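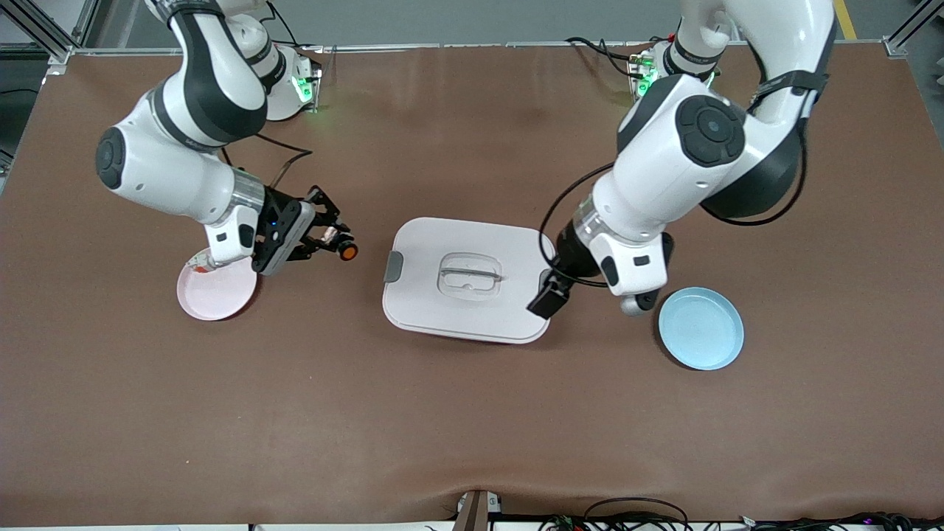
Two arms over a shared tabletop.

Unit 4: Tables, Desks and Shared Work Surfaces

Revised 07/09/2019

Welcome back! Last unit was about doors and corridors, and this one is about something we lean on all day and almost never look at: the work surface. I love this unit. By the end of it you'll be measuring café tables and annoying your friends.

1. Reach comes first

Sit at a table, keep your shoulders relaxed and sweep one forearm from the elbow. The arc you draw is your near zone. Now stretch the whole arm out without leaning and sweep again. That larger arc is your far zone. Anything used constantly belongs in the near zone, anything used now and then can live in the far zone, and whatever sits beyond both will end up covered in dust and old coffee cups.

Then do it with the other arm! The two near zones overlap in a small area right in front of your chest, and this is the most valuable real estate on the whole table. Writing, threading a needle, peeling an apple and reading a map all happen there. Please draw your own arcs on butcher paper before the next session and bring the sheet with you. Rolled is fine, folded is a pain to pin up.

2. Height

The old rule puts the surface near elbow height. It's a good start, but the task moves it. Fine work (drawing, repair, sewing by hand) wants to come up a little so you aren't hunched over it. Heavy work (kneading, sanding, packing) wants to go down so your weight can help. Kitchens get this wrong all the time — one counter, one height, and everyone from the tallest cook to the shortest is expected to cope.

3. The Allthorpe reading room

Our main case study is the town library at Allthorpe. The room had one long table down the middle, and readers complained that it felt full when half the chairs were free. The Leitner survey in your packet logged 3,688 visits and noted where each reader sat and how far their things spread. People took the ends first, then the middle, and they used bags and coats as fences. What a lovely piece of evidence! Look closely at the plan on the second page of the packet and mark where you would have sat.

The redesign kept the table and added low dividers, about 200 mm high. Readers could still see each other and the window, but the papers stayed put. Compare this with the Tonora office plan, where the screens went up past eye level and the staff took them down again by July.

4. Surface finish

Glossy tops throw glare back at the eyes, so try the lamp test in the studio with each of the Unar sample boards. Move the lamp and keep your head still. Mid-tone, matte boards are easiest to read on. Very dark ones look wonderful until you put white paper on them, and then the contrast gets tiring.

For next time

Bring your arc drawing.
Measure one table you use often: height, depth, knee space.
Write a half page on who that table suits and who it doesn't.
Read the Tonora pages, skipping the cost tables.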